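Paner: hand-held gripper comparison set

README, revised in September

Paner is a small set of recordings made to compare finger pads and linkages on hand-held grippers before the same parts go onto an arm. It was put together by Szu-yu Chu and Jonas Lanz, with Maribel Llanos doing most of the labeling. If you want training data for a policy, there is probably too little here. If you want to see how two pads behave on the same hard, awkward object, it should be useful.

What is in it

The set has 48 sessions. Each session is one operator, one location and one short list of objects. Inside a session there are single pick-and-place attempts, cut by hand and stored one per folder. Locations are homes and one shared office, and we left them as they were. Tables, lighting and clutter change from session to session.

Two pad types appear:

statby-soft - molded rubber pads, standard hardness
statby-firm - same mold, harder mix

The pad type is given in session.txt and applies to both grippers. Do not try to read it off the video. Both types have been made in more than one color, and the color does not tell you the hardness.

How the sessions were run

Operators worked with one gripper in each hand. Most tasks are a transfer into or out of an open box, with or without a handover from left to right. We asked for a normal household pace. Failed grasps were kept and marked, and an operator who dropped something could pick it up again in the same attempt.

The objects were chosen for their edges and weight. Tape measures are in nearly every session, as the case is heavy for its size and the rounded corners make a poor grasp obvious. Worn ones were preferred over new ones.

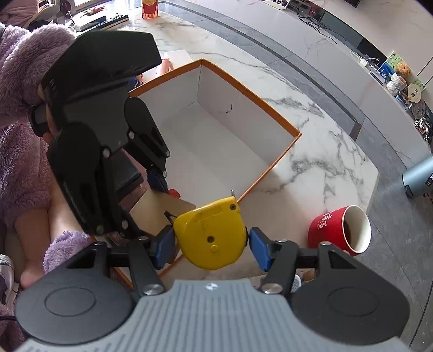

Trinidad Valcárcel wrote back after trying the first release that a tape measure is too easy on the pads if it is always taken across the flat sides, and that she would like to see more grasps near the corners, with the weight off center. She also asked whether the closing force could be logged.

We added 15 sessions with the first point in mind. They are tagged corner in session.txt. Force is not logged anywhere in the set. The grippers are closed by hand, and the only signal we have is finger opening, taken from the video afterward.

Files in each attempt folder

video.mp4 - view from the right-hand gripper
opening.csv - finger opening per video frame, 0 is closed
label.txt - success, slip, drop or miss
note.txt - optional, free text from the operator

The left-hand view exists for 32 sessions and is in a separate download called left. Time alignment between the two views was done by eye on the first contact with an object, so expect a small error.

Known problems

The opening values drift when the pads are hidden by a large object. We blanked the worst stretches - those rows are empty, not zero.

Slip and drop were hard to keep apart. Maribel's rule is that a slip ends with the object still between the pads. Ayuba Abubakari relabeled a portion as a check and disagreed with her on more than 70 attempts, nearly all of them slip against drop. Both labels are kept in those folders, hers first.

The firm pads were used mainly in the later sessions, when operators had more practice. Take that into account before comparing success rates directly.

Use

Free for research and teaching. Rooms and household items are visible in the background, so please do not try to work out where a session was recorded. Corrections to labels go to Jonas, with the session number and attempt number in the subject line.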